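3.2 Floor markings and wayfinding in shared offices

The second part of the study looked at how people treat informal markings on office floors. By informal we mean tape, chalk or stickers put down by the people who use a room, with no entry in the building plan. We visited 9 offices in the Jullura business park in November and logged 72 markings. Most were on carpet. Figure 4 gives three views from one site.

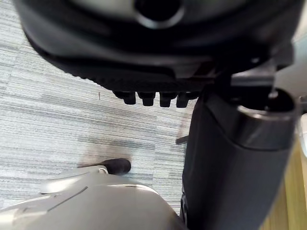
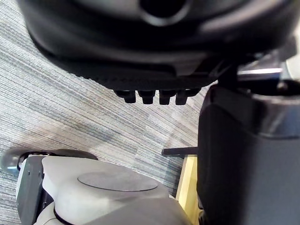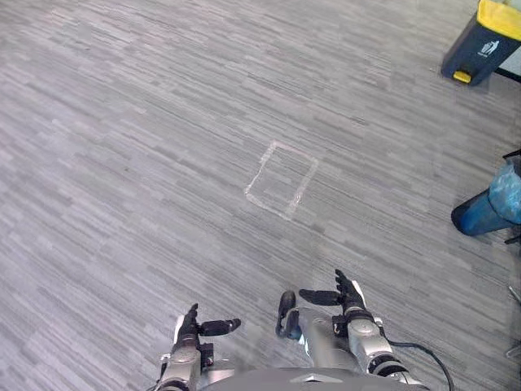
Figure 4. Views from one site. The third shows a rectangle of pale tape on gray carpet.

One respondent at the Fivard office wrote that tape on the floor was read as an instruction even when it had no label, and that staff walked around a marked area for weeks after the reason for it was gone. Other replies described the same habit in softer terms. At Plodano, two people told us they had never asked what the lines near the copy room were for and had simply kept their chairs out of them.

Age made a difference. Fresh markings were respected more than worn ones, and closed shapes more than single lines. A single line across a walkway was often stepped over without a glance. Closed rectangles tended to be treated as reserved space – sometimes for storage, sometimes for nothing in particular.

Color was harder to judge. Bright tape was noticed sooner, but our survey, with 97 completed forms, did not ask about color directly, and the comments on it are too few to support a finding. Pale tape on patterned carpet came up mostly in remarks about tripping on lifted corners and about residue left behind by the adhesive.

Removal was rarely anyone's job. Only the Essien office kept a list of what had been put down and when it should come up. The cleaning contracts we were shown did not mention tape at all, and in practice it stayed until the carpet was replaced or the room changed hands. Section 3.3 turns to markings on walls and doors.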